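Projects
Reports
Partners
Contact

Progress report to Forent, second period
Tindeck household handling project
Prepared by Majdi Dabbas

We have had a very good few months, and most of this report is about equipment, as you asked. The short version is that the hand-held grippers have earned their place in the budget, we have underspent on arms because we have not ordered one yet, and we would like to talk to you about moving some of that money before July.

When we wrote the original plan we assumed the first purchase would be a full arm on a wheeled base, with the recordings made by driving it by remote control. Marwan Hakim went through the costs again at the start of this period and the case for waiting was strong. An arm needs a van, a ramp and two people to carry it up a flight of stairs. A hand-held gripper goes in a rucksack. We bought two at first, liked them enormously, and now have six, which lets us work in three homes on the same day and still keep spares on the bench at Brernivano.

The homes themselves have been a joy. We wanted real rooms with real bedding and clothes in them, and that is what we are getting. Tidying bedrooms is the task set we are furthest ahead with, and folding is the one that teaches us most about what the fingers need to do. Small rooms are also where the hand-held units show their worth, as a wheeled base would take up most of the floor before anyone had picked up a sock.

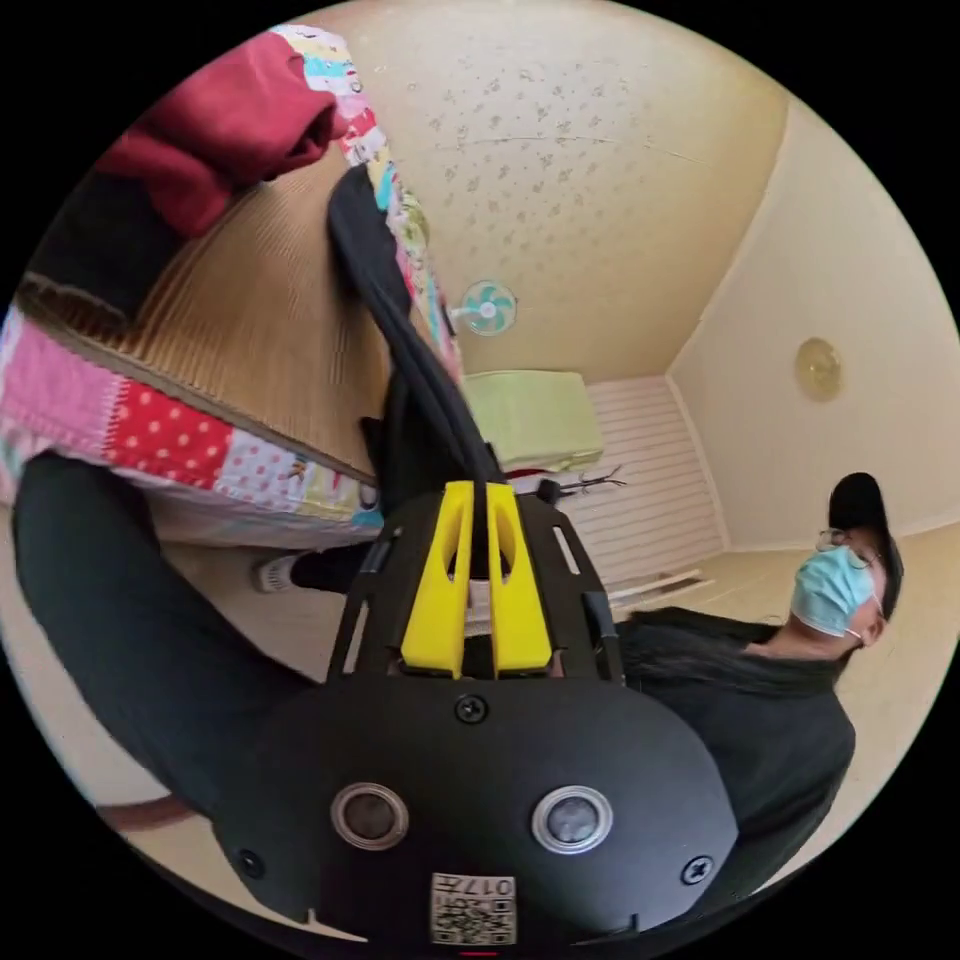 Marwan Hakim would put the next money into fingers before anything else, and said so plainly at our last budget meeting: a worn pair costs us a morning, and a morning in somebody's home is the most expensive thing we buy. He also thinks we should stop treating cables as sundries and give them a line of their own. I agree with him on both counts, and the revised budget has the two lines added.

Spending against plan

Grippers: all six delivered and in use. Miettinen supplied the last batch earlier than promised, which was a lovely surprise.
Fingers and fixings: over plan. We had allowed for one change per unit and that was too hopeful.
Storage: on plan so far. It will rise once we pass 100 recorded sessions, and we would like to buy the second set of drives ahead of that.
Arm and base: nothing spent. Two quotes in hand, and a third expected.
Travel: under plan, thanks to the rucksacks.

What we would like to change

We are asking to keep the arm money in the project but to order the arm alone, without the wheeled base. A fixed arm on a sturdy table at Brernivano would let us try out what we learn from the homes, and the base can wait for the next funding round. Part of the saving would go on fingers, part on drives, and the rest on a proper charging cabinet, which the whole team has been asking for!

Marwan will send the three quotes side by side as soon as the last one arrives. If you could let us know whether moving money between lines needs a formal request or just a note from you, we can have the paperwork ready the same week.

Related reports
Tindeck first period report
Choosing a workbench for Brernivano
Notes on insuring equipment used in homes
Miettinen delivery schedule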